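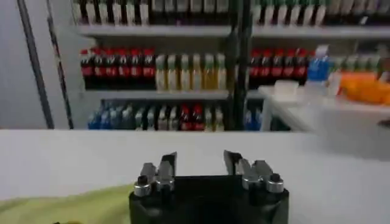

Tessa Marlbrook
Drama teacher and writer of the Pramero guides

Twelfth Night: Pramero Study Guide
Updated 2 October 2022

I wrote this one for my own Year 11s, who loved Malvolio and got hopelessly muddled by everybody else (fair enough, there are twins!). It takes you through the play scene by scene in plain English, with a short bit on the 1602 performance at Middle Temple and what a law students' feast might have made of all that cross-dressing.

There are 19 essay plans at the back. My favourites are the ones in the Gender chapter, where I get rather carried away about Viola's "I am not what I am" and how you'd play it on stage. The new edition adds 2 marked essays, one strong and one middling, with my scribbles left in.

Format: stapled paperback, A5
Price: £11
Printed by Pesonen
Sold through the Stuserum shop

Class sets go out in brown boxes and I sign for them myself, so do order before January if you've got mocks coming up. The Macbeth guide is still being reprinted.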